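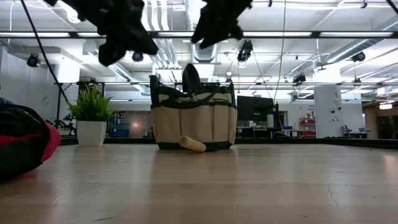 Search this site
Go

Potting Bench and Garden Tote Check, Grokstead shared room

Checked by Heather Forsyth, November. Bench 3.

Tabletop, surface: PASS WITH COMMENT. Smooth enough to wipe down. There is a thin dark crack near the right edge. I was told it is "only cosmetic". Maybe. Run a fingernail along it each month and write down what you find.

Tote, canvas and seams: PASS. Cream or beige with green trim. The maker's card says it carries 31 pounds. I would not test that with my own feet underneath.

Tote, handles: PASS. Tug both before lifting.

Trowel: FAIL. Stored blade up, with the point above the rim, right where a hand goes for the handles. Turn it over.

Loose items: FAIL. A wooden handle left lying in front of the bag. It is round and it will roll. The tote has pockets — use them.

Potted plant: PASS WITH COMMENT. White pot set straight on the table. I'd like a saucer under it. The Cundik leaflet calls this kind of top "water safe", and I have yet to see one that was.

Recheck in 7 days. Initial each line, please, not one big squiggle down the side.

Comments (2)

Charoen Wattanapong: We store ours blade up at Chaiyaporn so people can see it. Never had a cut.

Heather Forsyth: Never had one written down, you mean. Still a fail.

Contact Grokstead | Copyright Grokstead | Back to top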